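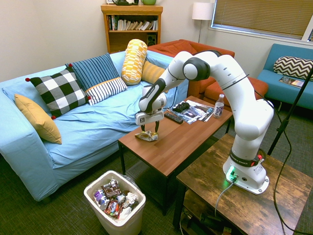
I keep reading that everyone should do a no-spend month, and I keep wondering who is checking the math. One writer claims she saved $1,673 in August by buying only groceries and gas. Fine. What did she spend on the first of September? She doesn't say. They never say.

I tried it once. I lasted 15 days, and then I bought everything I'd been putting off, plus shoes.

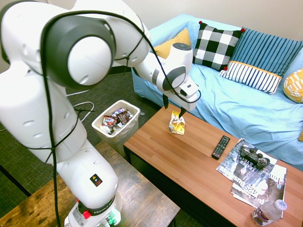 Posted by Violeta Farías in Money, August

My sister swears by the Cleler app, which locks your card after three purchases a day. She also has a second card. I asked her about that and she changed the subject — twice.

Maybe it works for people who shop out of boredom. My money goes to rent and the dentist, and I can't take a month off from either one. Show me somebody's whole year and I'll look at it.

Recent posts
Do I Need a Budget Binder?
Coupons, Again
The Warranty I Never Used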